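Brernside Makers Forum > Out and About > Junosbridge open day: the bottle sorting arms

fenlandpete
Posted April 5, 2019

Went over to the Junosbridge open day with my daughter and said I'd write it up for those who couldn't get the time off. The car park was full, so we left the car at the garden centre and walked. Entry was free and tea was 59p.

Most of the ground floor was conveyors and a talk on cardboard, but the thing people queued for was the two-arm bench upstairs. It is a white table with walls on three sides and an arm at each front corner. Plastic drinks bottles get laid out on the table and the job is to put them in a bin at the back. Janka Kuruc ran it and took questions between goes. She said they had logged 953 bottles on it since March.
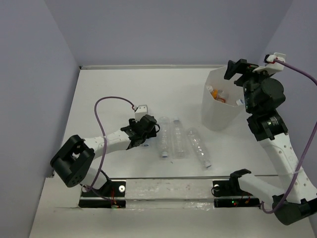
Three bottles still on the table, the rest in the bin.

I liked that the bottles were ordinary ones. The three in the photo are properly crinkled. I asked why they use empties that have been crushed a bit and she said that's what arrives in the sacks, and new ones roll differently.

We stayed for two rounds and then my daughter wanted the cardboard talk, of all things.

stanciu_fan
Thanks for this. Is it the same bench Stanciu showed at Rundberg last year? That one only had one arm and it was painfully slow.

fenlandpete
Don't know, sorry. I didn't see the Rundberg one. Two arms on this, definitely.

Mogsy
I was there in the afternoon. I wasn't as taken with it as you were. I timed one round at 37 seconds a bottle. My mum could clear that table before the kettle boiled. I understand it's early days, but they had it on the poster as "the future of the sorting line" and I think that's a stretch.

fenlandpete
Fair about the poster. I don't think Janka wrote it, though. When I asked her about speed she said they weren't chasing it yet, they wanted it to pick up cleanly whichever way the bottle is lying.

Mogsy
Then put that on the poster.

hollowaylathe
Which way they lie is the hard part, to be fair to them. Clear plastic on a white table is a rotten thing for a camera to look at. We tried something similar at work with jam jars and gave it up after 23 days. Did they say how they find the edges?

fenlandpete
Somebody asked and the answer went over my head. I've put up the longer write-up I did for the newsletter, copied below with the other photo. It has a bit more on how they lay the bottles out.

Two arms and a row of bottles

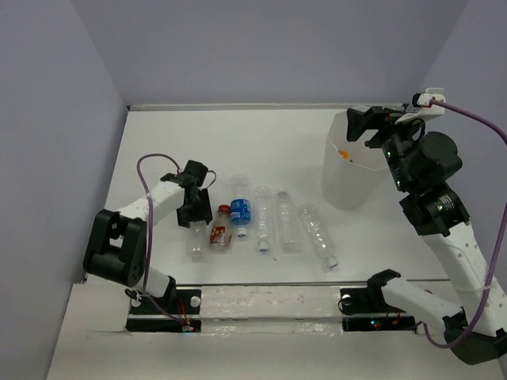
2 min read

At the start of a round somebody puts the bottles down in a row between the arms. They are mixed on purpose. Some have labels and some don't, some are short and some long, and the caps don't all face the same way. A red cap might point to the back wall with a white one next to it pointing at the front. The one on the right-hand end has been left on the slant.

Each arm has a black gripper, and the cables are purple, so you can follow them easily from the back of the crowd. The arms can both be out over the work at once — one down at the bottles, the other up by the bin. I had expected them to take strict turns.

The next open day will be in the same building. Booking is through the Junosbridge front desk.

hollowaylathe
Useful, thanks. Slanted one on the end is a good test. I'd want to see them touching as well, or one on top of another.

stanciu_fan
Are the caps meant to come off first? Our council used to insist on it and now says leave them on.

Mogsy
They went in with caps on when I watched. And I'll say one nice thing, the staff were very patient with the kids asking the same question over and over.

fenlandpete
Caps on for ours too. I'll ring on Monday about dates and post them in the events section.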